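Visit to the hand and gripper lab at Vavthorpe
Trip report, 27 February 2020

I was sent to Vavthorpe to see which hand we should buy for our packing line. We fill small bottles for cleaning products, and the last step, when the bottles are put in boxes, is still done by people. My manager wanted me to look at three options: a simple two-finger gripper from Skurberg, a suction tool from Fleury, and the five-finger hand which the lab itself is testing. The train took longer than it should, so I missed the coffee and came directly into the safety talk.

The lab is on the second floor, above a printing company. Our host was Hywel Lewis, and he was very patient with my questions. The group was small, mostly people from packaging, and two students who wrote down everything.

We began with the Skurberg gripper. It has two flat fingers with rubber on the inside and opens to 80 millimeters. It was mounted on a small arm next to the window. In the trial it picked up a standing bottle 40 times and dropped none. When the bottle was lying down, it needed to come from exactly the right angle, and one time it pushed the bottle away before the fingers closed. For this, Hywel changed the approach height in the controller and tried again. The change took him less than a minute, and I liked that. Our own controller at home needs a restart for such a thing.

The Fleury suction tool was the fastest of the three. On a flat box it is excellent. On a round bottle the cup has to sit on the label, and if the label has a fold, air comes in. I had brought one of our own bottles in my bag, with the older label, and the cup could not hold it. With the new label it could. I made a note to ask our label supplier about this.

After lunch we went to the two-handed setup. The hands have jointed fingers, and each one is mounted on its own forearm. The exercise was picking up orange bottles from a green table. What interested me most was how the fingers close. They go over the body of the bottle from above and bend around it, so the hand does not need to be so exact as the two-finger gripper. 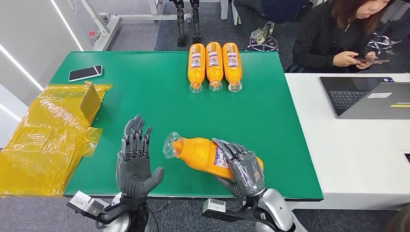

Tihomir Softić wondered if the grip would be the same with a full bottle and with an almost empty one, as a soft plastic wall gives in more when there is little inside. He would not trust any result until both had been tried with the same finger force, and he asked for the numbers in writing.

Hywel agreed that this was a fair point. The force is set for each finger separately, and until now they have kept one setting for all trials. He promised to repeat the trial with two fill levels and send us the table. I asked him also about the cap, because our caps are wider than the body and I am afraid that a finger would catch under the edge. He did not have an answer for this one.

The controller for the hands is from Skotolano. It has a screen where you can follow the current in each motor as a line, and when a finger touches something the line goes up. One of the students found it difficult to read, with so many lines in similar colors, and I must say I had the same problem. You can hide the lines you do not need, but the menu for this is well hidden also.

Then there is the question of speed. One full cycle with the five-finger hand, from the start position to the bottle put down, took 22 seconds. In one hour of our shift we pack 323 bottles, so it is clear that this hand is too slow for our line today. The Skurberg gripper would manage it if the bottles always arrive standing. They do not always arrive standing, as everybody who has worked at our station knows.

Some practical things for colleagues who want to go there:

Bring your own products, as many different ones as you can carry. The lab is happy to try them.
Ask for the camera demonstration in the morning. I asked too late and the room was already taken.
The cafeteria closes at two.
Parking is behind the building, and you need a code from the reception.

My suggestion is that we borrow the Skurberg gripper for a trial and build a small guide which turns the lying bottles upright before the pick. The lab lends it for four weeks. For the five-finger hand I would like to go again in December, when the new finger tips should be ready. I have the drawings of the mounting plate in my office, and the price lists from Skurberg and Fleury are with purchasing.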